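What Gets Thrown Away in Lekcombe: A Food Waste Survey of Two School Cafeterias

Project report by Nidia Chávez and Jairo Chambi
Submitted 24/04/2018

Background

We picked this topic in the lunch line, so it seems fair to say so at the start. Jairo had watched a whole tray of green beans go into the trash with the lid still on it, and we spent the rest of that lunch arguing over whether the beans were bad or whether people just didn't have time to eat them. Our teacher said that sounded like a project, and by the end of the week it was one.

Lekcombe has two school cafeterias, ours on Plellau Street and the smaller one at the Walia building, where the younger grades eat. They get the same menu from the same kitchen but they run lunch very differently. At Walia the children have recess first and then eat. At Plellau Street we eat first and get whatever is left of the break afterward – if the line was long, that can be hardly anything.

What we did

We collected leftovers at both cafeterias during March. Students scraped their plates into separate buckets for vegetables, fruit, bread and everything else, and we weighed the buckets at the end of lunch on a kitchen scale that Nidia's aunt Inga let us keep for the whole month (thank you, Inga, and we are sorry about the smell). We also gave out a one-page survey asking what people left on their plates and why. We got 118 surveys back, of which 36 came from Walia, where the teachers read the questions out loud to the youngest ones.

Milk was left out of the weighing because we had no good way to keep the cartons from leaking into the other buckets. We tried a strainer on the first day and would not recommend it.

Results

Vegetables were the biggest part of the waste at both schools, and cooked vegetables did much worse than raw ones. Carrot sticks came back mostly as a few ends. Cooked carrots came back looking much the way they had gone out. The average for a lunch at Plellau Street was 445 ounces of food in the buckets, and even allowing for the fact that we have more students, that was more per person than at Walia.

The surveys gave us the part we enjoyed most. "Not enough time" was the most common reason at our school, well ahead of "I didn't like it." At Walia hardly any of the children mentioned time. One wrote that the peas were "too round," which we have put under taste.
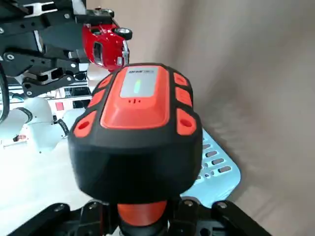 We should be careful about how much we read into the difference between the schools. Younger children get smaller portions, and their teachers sit with them and encourage them to try things, so recess before lunch may only be part of the story. We also noticed that people scraped their plates more neatly when one of us was standing next to the buckets, and some may have eaten a bit more too.

What we would change

If we did this again we would start with a practice week, since our labels kept coming off the buckets and we lost one whole day of fruit. We would also ask the kitchen how much food was served each day, so that the waste could be given as a share of the total.

Our one suggestion to the school is to try recess before lunch for a couple of weeks and weigh the buckets again. We would be glad to lend a hand with it, and Inga says the scale is still available – once it has been washed.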